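Cosine调整公众演讲短期课程编排，新增近场拾音与小组复盘单元

（本站讯）成人演讲与表达培训机构Cosine公布了新一轮公众演讲课程的编排方案。课程全长9周，每班上限20人，10月起在Prener校区开班，Nogueira校区随后跟进。与上一轮相比，课时总量不变，单元顺序和考核方式有较大调整。

按照方案，每周安排一次面授，每次100分钟，中间休息一次。前一部分为技术训练，内容包括呼吸支撑、发声位置、语速控制和停顿处理；后一部分为应用练习，学员按当周题目作短讲，由同组学员和授课教师分别填写反馈表。反馈表采用统一格式，评分项分为可懂度、结构、时间控制和视线分配，不设总分，也不排名次。

机构方面说明，取消总分是本轮改动中讨论时间最长的一项。上一轮课程沿用总分制，部分学员在中期以后倾向于选择熟悉的题目，以维持得分，练习覆盖面因此变窄。新方案改为逐项记录，学员在结课时取得一份按周排列的分项曲线，可对照自己在各类题目下的表现。

发声训练部分压缩了纯理论讲解。原先单独开设的发声器官构造一讲并入首周，教师只讲与练习直接相关的内容，包括膈肌活动、喉部放松和共鸣位置的辨别。其余时间用于朗读练习。朗读材料分为说明文、致辞和会议发言稿，长度由短到长，第四周起要求脱稿。脱稿不等于背诵，学员可持一张提纲卡，卡上只写关键词，不写完整句子。

近场拾音单元为新增内容。教师在反馈中多次提到，学员在无扩音条件下练习后，一旦使用话筒，常出现音量过大、爆破音突出、头部转动时声音忽强忽弱等问题。新单元分别练习手持话筒、领夹话筒和讲台固定话筒的使用，要求学员掌握话筒与口部的距离和夹角，并能在转身、翻页、指示投影时保持拾音稳定。练习录音当堂回放，由学员先自评，教师后点评。
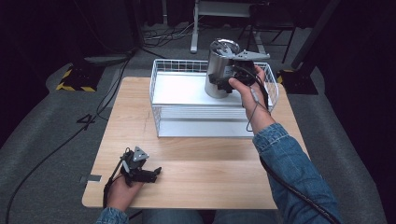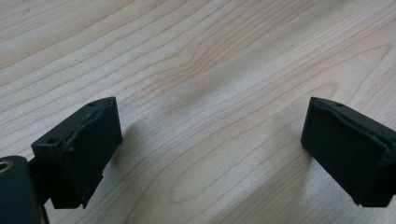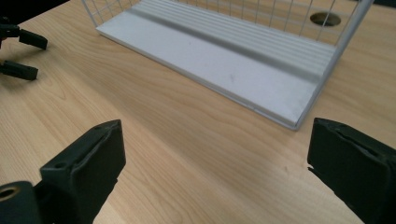 浅色木纹桌面。

小组复盘单元安排在第三周、第六周和第八周。每组人数由教师按到课情况确定，组员轮流担任主持、计时和记录。主持人负责控制发言顺序，计时人在规定时间终了前给出手势提示，记录人整理讨论要点并在下一次课前提交。复盘只讨论已完成的短讲，不涉及学员的口音、外貌和职业背景。对口音的处理，方案有专门说明：课程以可懂度为标准，不以标准音为考核内容，影响理解的个别音节由教师在课后单独指出。

题目库同步更新。常用题目按场合划分，包括婚礼与家庭聚会致辞、部门工作汇报、社区会议发言、业务介绍、答问和即席发言。每一类题目附有时长要求和听众设定。例如社区会议发言一类，听众设定为立场不同的居民，学员须在限定时间内说明事由、提出请求，并回应一次反对意见。业务介绍一类则要求不使用投影，仅凭口头说明完成。即席发言的题目在课上抽取，准备时间为2分钟，准备期间可写提纲，不可查阅资料。

关于怯场问题，方案没有设置独立课时，而是分散在各周热身环节处理。热身以低强度发言开始，先坐着说，再站着说，最后走到讲台位置说，题目保持一致，听众人数逐步增加。教师记录学员在每一步的语速变化，语速明显加快的，下一周重复同一步骤，不急于推进。机构提醒，课程不提供心理治疗，有相关需要的学员应另行咨询专业人员。

考核方面，第九周举行结课演讲，不对外售票，每名学员可邀请亲友到场。演讲题目由学员自选，须在第七周前提交提纲，教师只就结构和时长提出意见，不代为改稿。演讲顺序抽签决定。缺课两次以上的学员仍可参加结课演讲，但不发给结业证明；因病缺课的，可到另一校区补同一周的课程，须提前告知前台。

配套教材由Steston编印，分为练习册和录音材料两部分。练习册每周一单元，包含朗读文本、提纲卡模板和反馈表；录音材料提供同一文本在不同语速、不同停顿方式下的朗读版本，供课后比较。教材费用已包含在学费内，不单独出售。往期学员持旧版练习册重修的，可在开课首周换领新版。

两校区的教室条件略有差别。Prener校区教室设有固定讲台，Nogueira校区为平地教室，讲台位置以地面标线代替。两处使用相同的题目库和反馈表，近场拾音单元所用话筒型号一致，学员跨校区补课时无须重新适应设备。教室在上课前半小时开放，学员可提前到场试音。

报名条件与上一轮相同，不要求具备演讲或表演经验。报名时须填写一份简短问卷，说明常见的发言场合和希望改进的方面，问卷仅用于分组。班级满员后设候补名单，按登记先后递补。开课首周后可申请转班一次，第三周起不再受理转班。各班具体上课时段由校区前台公布，晚间班统一在19时开始。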